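Learning by the Shelf and the Sink
Student teams prepare for the Staro Challenge with a year of patient work on household tasks

When the Hadari Institute opened its robotics course to second-year students in September, the teaching staff expected modest interest. The course now fills both of its practical groups, and its students will enter the Staro Challenge, a regional competition in which robot arms carry out ordinary tasks in the home and the shop.

The rules are plain. Each team must complete 9 tasks, chosen by the organisers from a published list, and may earn up to 900 points. Marks are given for accuracy and for care in handling, and are taken away whenever a person has to step in. Speed counts for little, a decision that the Institute's staff supported when the rules were under review.

Before any team may attempt the full list, it must show that its program can deal with doors, narrow openings and shiny surfaces. Glass and polished metal are a known difficulty, as reflections may be mistaken for solid objects. Students study the view from the wrist of the arm at length before they write a line of code.

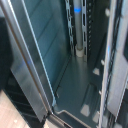
A table, a basket and a rack

Most of the teaching takes place at a single table. The objects on it are few and inexpensive, and they are the same for every team, so that results can be fairly compared from one week to the next. Students work in pairs. One guides the arm through a movement while the other keeps the written record, and the two then exchange places.

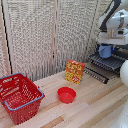
The written record is taken as seriously as the program. Each attempt is entered by hand, with the starting position, the outcome and a short remark. By the end of October the two groups had entered 1,070 attempts, and the staff hope to reach 2,000 before the competition. Failed attempts are kept with the rest, and students are asked to discuss them openly at the weekly review.

Funding for the course comes in part from Wallner, a local engineering firm, which also receives two students each summer. The Institute provides the room and the teaching hours. A second supporter, Sornix, lends measuring equipment and sends an engineer to judge the internal trials. 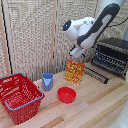
Planning an approach is the subject of the longest unit in the course. Students must decide where the arm should pause, from which side it should descend and how far the fingers should open. A small upright carton, with the gripper pointing down from just above its top edge, gives a pair plenty to discuss: too firm a grip may crush the card, and a careless descent may knock it over. Each pair submits its plan in writing before the program is run.

Assessment is by portfolio, and there is no final examination. Students who do not wish to compete may submit a study of one task instead, and several have chosen to do so this year.
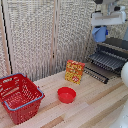
The practice table, with the dish rack at right and the gripper overhead.

Applications for the next intake are open to all second-year students of the Institute. Previous experience of programming is welcome but is not required.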